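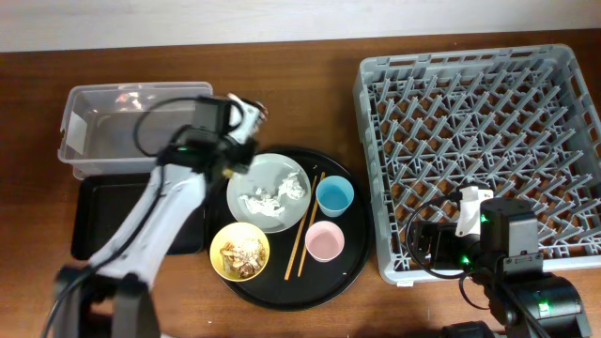
Is the Drosum two-arm recording kit worth the money if you want to teach a robot to clear a tray?

For a small group with patience and its own tableware, just about. For anyone who believed the brochure, it will be a long month.

We bought ours in August through Grukel, who handle the UK orders, and used it to collect 100 runs of one job: scraps into the bin, dishes into the rack. The kit gives you 2 arms, wrist cameras, a head camera and the Cronin recording software. The sales page says 40 good runs will teach a new task. I'd like to meet the task. Our first model, trained on 40, was fine with cups where it had seen cups and hopeless once we shifted them a hand's width.

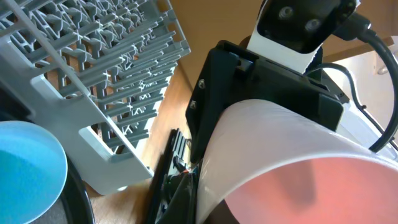 Wrist cameras are where I expected to be let down, and I was, a bit. The gripper takes up far too much of the view. With the rack off to one side you get its tines and a light blue round dish, and then the black bracket, the cable and that big pale finger fill the middle and right. A model can learn to live with this, so they tell me. I'd still rather have the camera set further out - I've asked Grukel for a longer mount and had no reply.

Cronin itself is decent. Start, stop, discard, all on one key each, and the recordings line up in time. Renaming a batch is a misery. It also crashed at 900 files in a folder and wouldn't open that folder again until we split it by hand.

The other thing the brochure skips is resetting. Every run needs the table laid again, and if you lay it the same way each time you've bought yourself 100 copies of one example. We swap the rubbish and nudge the chopsticks between goes. Slow work, and no software helps with it.

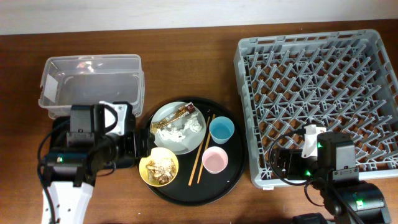 Wrapper and tissue on the grey plate, rack still empty.

I looked at the Triltoslow as well, which is cheaper but has a single arm. For trays I'd stay with two. Spare gripper fingers are extra on the Drosum, so order a set with the kit.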